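3.2 Cups, lids and sleeves at the serving table

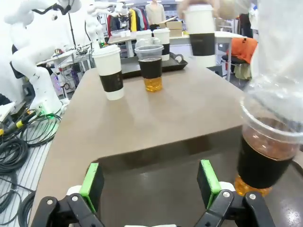
The second part of the study is concerned with how takeaway drinks are arranged before they are carried to the guests. We observed 70 orders in Vundorton during May. Each order was put together on a table, where paper cups for coffee and clear plastic cups for cold drinks were placed close to each other.

Figure 4. Takeaway cups with lids and sleeves, on the table and on a dark gray serving tray.

As Savolainen has noted in her earlier work, the sleeve is often treated as a small detail. In our material it had a larger role. The persons who packed the orders held the cup by the sleeve in 26 cases, also when the drink was cold. Lids were pressed on before the cup was moved to the tray. The orders with two or more cups are discussed in Section 3.3.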